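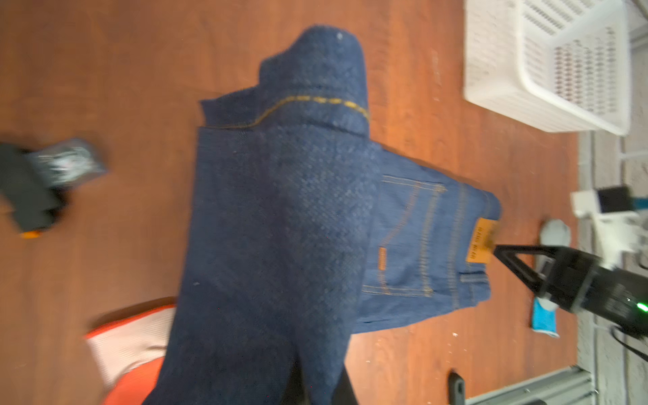
床とデニム。畳みかけ。

2024年1月12日

仕事場を移しました。年末のばたばたの中で荷物を運んで、年が明けてからようやく机の前に座って、いまこれを書いています。前に「そのうち引っ越すかも」と書いたきり放置していたので、経緯をまとめておきますね。長いです。お茶でも飲みながらどうぞ。

これまで借りていたのは駅から近いビルの一室で、便利は便利だったんです。打ち合わせに来る人も迷わないし、一階にコンビニもあるし。でも窓が北向きの小さいのひとつだけで、しかもすぐ目の前が隣のビルの壁。色見本を見るたびに廊下へ出て、非常階段の踊り場まで行って、また戻って、という生活をずっとしていました。本の装丁や小さいパッケージの仕事が多いので、紙の白がどっちに転んでいるか分からないのは地味につらいんですよ。夕方に「これだ!」と決めた色が、翌朝見ると全然ちがう。あれは何回やってもへこみます。

で、次に探すなら窓、と決めていました。広さも駅からの距離も二の次で、とにかく窓。不動産屋さんには変な客だと思われていたはずです。「採光重視で」と言うとだいたい南向きのぴかぴかのところを見せてくれるんですけど、直射日光がどーんと入る部屋は紙が焼けるし画面も見えないしで、それはそれで困る。ほどほどに明るくて、ほどほどに落ち着いた光がほしい、という、書いていても面倒くさい注文です。

見つけたのは「Folladgate」という名前の古い建物の2階でした。名前の読み方は私もいまだに自信がありません。フォラッドゲイト、でいいのかな。もともとは印刷関係の会社が入っていたそうで、階段の幅がやたらと広いんです。紙を積んだ台車を人力で上げ下げしていた時代の名残だと聞いて、その時点で半分くらい気持ちが決まっていました(単純)。エレベーターはありません。16段のぼって踊り場があって、そこからもう少しのぼると私の部屋です。

窓は東向きで、道路側にずらっと並んでいます。内見に行ったのは曇った日の午後だったのに、部屋の奥に持ち込んだ色見本がちゃんと読めました。あの瞬間の嬉しさといったら! カバンに見本帳を入れて内見に行く人はそんなにいないかもしれませんが、同業の方には強くおすすめします。スマホのライトで照らしたり、壁にくっつけてみたり、床に置いてみたり、好きなだけやってください。

広さは40平米。前の部屋よりだいぶ広いです。最初は持て余すかと思ったのに、打ち合わせ用のテーブルを置いて、本棚を置いて、紙の引き出しを置いたら、もうふつうに「物のある部屋」になりました。空間って埋まるんですねえ。

さて、引っ越しでいちばん悩んだのが机でした。いままで使っていたのはTetlowの大きい作業台で、独立したときに無理をして買ったもの。天板が一枚もので、つまり分解しても長さは縮まない。前の部屋から出すときにはドアの枠に当たって、斜めにして、立てて、もう一回寝かせて、やっと廊下に出ました。入れたときはどうやったんだろう? 記憶がまったくないんです。新しい建物のほうは例の広い階段のおかげで、するすると上がっていきました。運んでくれた人たちも「ここは楽ですね」と言っていたので、印刷会社さまさまです。

机の向きも三回変えました。最初は窓に向かって置いたんですね。憧れだったので。ところが通りを歩く人がいちいち目に入って、まったく仕事にならない。犬が通ると立ち上がってしまうし。次に窓を背にしたら、今度は画面に窓が全部映り込む。結局、窓が左手に来るように横向きに置いて落ち着きました。右利きなので、手元に影が落ちないのもいいです。学校の教室と同じ配置だと気づいたのは、全部終わってからでした。

照明は、天井についていた蛍光灯を外してもらって、Zemanのスタンドを机に置いています。首が長くて、少し間の抜けた形をしていて、でも光はきれい。昼間はほとんど窓の光だけで足りるので、出番は夕方から。朝と夜で色の見え方が違うのは相変わらずですが、「いまは夜の見え方だな」と分かって見ているぶんには平気なものです。色の最終判断は午前中にする、というルールも作りました。いまのところ守れています。まだ始まったばかりですけど!

困っていることも書いておきます。まず寒い。窓が多いというのは、つまり寒いということでした。12月の末に初めて一日いたときは、足元から冷気がのぼってきて、昼過ぎには膝掛けを二枚重ねていました。エアコンは頑張ってくれるんですが、暖かい空気は天井のほうで楽しそうにしているだけで、私のところまで降りてきてくれない。小さい扇風機を上に向けて回したらだいぶ違うと教わって、冬なのに扇風機を出しました。見た目はおかしいですが効きます。厚手のカーテンは検討中。光のために選んだ部屋でカーテンを閉めるのか、という葛藤があります。

それから音。下の階が木の額縁を作っている工房で、午前中はときどき機械の音がします。内見が休みの日だったので知りませんでした。ただ、これは意外と平気で、むしろ下で誰かが働いているのが分かると自分もさぼりにくい。廊下にうっすら木の匂いがするのも好きです。いつか自分の仕事の校正刷りを額装してもらおうかなと企んでいます。

打ち合わせの予約は、去年までメールで日程をやりとりしていたのを、Flileoというサービスに切り替えました。カレンダーの空いているところを選んでもらうだけなので、やりとりがぐっと減ります。最初の設定で休日の扱いを間違えて、元日の朝に打ち合わせができる人みたいになっていたのは内緒です。予約は入りませんでした。よかった。

表札というか看板はまだありません。デザインの仕事をしている人間がいちばん後回しにするもの、それが自分の看板です。案は6つ作りました。作ったんですが、並べると全部だめに見えてきて、壁に貼ったまま毎日横目で見ています。人の仕事なら「二番目ですね」とすぐ言えるのに。建物の入口に各部屋の名前を入れるプレートの枠があって、私のところだけ白い紙が差してあります。遊びに来てくださった方は、その白い紙が目印ということで、しばらくお願いします。

あと、本棚の並べ直しがまったく終わっていません。版型で揃えるか、ジャンルで分けるか、背の色で並べるか。背の色はさすがにやめなさいと友人に止められたんですが、色で覚えている本って多くないですか? 「あの、くすんだ緑のやつ」みたいに。とりあえず紙の見本帳だけは机から手の届く棚に集めました。ほかはダンボールのまま壁際に積んであって、いまや荷物置き場としてなじみつつあります。危ない。

お昼ごはんの開拓も始めました。近くに定食屋さんが一軒、パン屋さんが一軒、それと気になっている喫茶店が一軒。喫茶店は前を通るたびに閉まっていて、営業時間の貼り紙もなく、でも中の椅子の位置が変わっている気がするので、営業はしているはずなんです。開いているところを見た方がいたら教えてください。

そんなわけで、来月の頭くらいまでは片付けと通常の仕事が半々になりそうです。年末にお返事が遅れてしまったみなさま、すみませんでした。メールは全部追いついたつもりですが、もし「来てないよ」という方がいたら遠慮なくもう一度送ってください。たぶん引っ越しの箱といっしょにどこかに埋もれています。

次は、紙の引き出しを整理していたら出てきた古い見本帳の話を書こうと思っています。廃番の紙ばかりで、めくっているだけで半日つぶれました。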